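Nevivcombe water firm says bills will fall, eventually

Vendstead Water has told its 513 customers in Nevivcombe that the meters going in from January will save the average household money "over time". It hasn't said how much, or how long that time might be.

The promise came in a two-page letter, which also mentions a new standing charge. You have to turn over to find it. Heledd Humphreys, who rents in the lower village, read it twice and still couldn't work out what she would be paying. "It tells me to take shorter showers," she said. "I already take short showers." 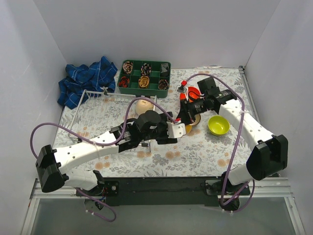

Most of the letter's advice concerns the kitchen, where the firm says washing up under a running tap is the main culprit. No source is given for this. The firm would also like us to give up rinsing tablecloths and switch to something that can be sponged. Anyone with a pale mat printed with grey-green leaves and peach-orange flowers on the table may wonder how much of the bill is down to that. Leaks in the main get a single line.

Those leaks are a sore point. Nabila Ngui has reported the one at the bottom of Plostden Lane 16 times and keeps the reference numbers in a notebook. The firm's reply to her last call was that the matter was "scheduled". It was scheduled last year as well.
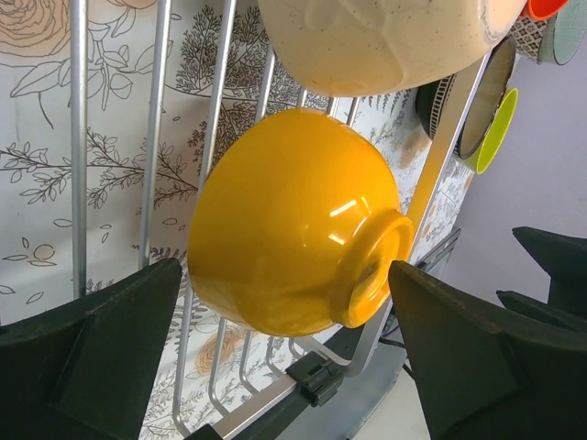
Vendstead's spokesman, Hafiz Nair, said a trial elsewhere had shown "encouraging results" among metered homes. Asked for the figures, he said they were being checked. Asked whether the standing charge had been counted, he said he would come back to us. He had not done so by 4pm.

Customers can object in writing before the end of the month. The letter doesn't give an address.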